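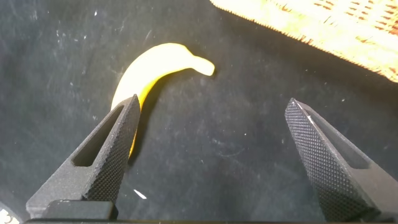 One banana and a very dusty black table

So I bought one banana. Not a bunch, one, from the corner store, because I've been throwing out three or four spotty ones every single week and it was starting to bug me. My brother-in-law Hammad thinks buying a single banana is the saddest thing a grown man can do at a checkout. Hammad also has a freezer drawer full of black bananas he's been meaning to bake with since November, so I'm not taking notes from him.

Anyway, it's a nice one! Bright yellow pretty much all over, with a short pale stem, just how I like them. I know some of you wait for the brown freckles (my dad did, he'd eat them practically liquid), but I want a little bite left in mine.

What I really wanted to talk about, though, is the table. Look at the state of it. When we moved into the place on Skokcombe I had my heart set on a black tabletop. I'd seen one at Euan Gunn's apartment and it looked so grown up, and he had a bowl of lemons on it, and I thought yes, I want to be a person with lemons on a black table. Euan must dust every ten minutes. I don't, and every crumb of lint in the house shows up on mine as a tiny white speck. There are smudges too, and scuffs I can't do anything about.

Things I've tried so far:

A dry microfiber cloth. Fine for the big stuff, but it pushes the little stuff from one side to the other and back again.

A damp cloth and then a dry one. Better! This is what I do when people are coming over. You have to go all in one direction or you get streaks, and I always forget and go in circles like I'm waxing a car.

A lint roller, which was Craig's idea and which I laughed at. It works great. It also eats through sheets like crazy, and I felt pretty silly rolling a table in my pajamas at 7 in the morning.

Paper towels. Don't. They leave more fuzz than they pick up.

Somebody in the comments last time said to try a drop of dish soap in warm water, and I will, but I'm a little nervous about the matte finish going shiny in patches. If you've done it on a dark matte surface, tell me how it went before I wreck mine.

The upside of a table this dark is that food looks amazing on it. I'd never thought of a banana as a good-looking object and now I kind of do. Oranges are good on it as well. Blueberries are a waste of time, you can't find them, and I sat on one that way (it had rolled off onto the chair).

As for dinner, or breakfast, or whatever this counts as, the plan is sliced banana on toast with peanut butter and a bit of salt. I used to do honey too but it's a lot. If the bread's gone stale I'll go with oatmeal and put the banana in for the last 2 minutes so it gets soft at the edges.

I'm going to keep up the one-at-a-time thing for a month and see if I throw anything out. It does mean walking to the store more, and the guy there has started saying "just the one?" before I've even put it down.

Next post is the hall closet, if I can get the door open.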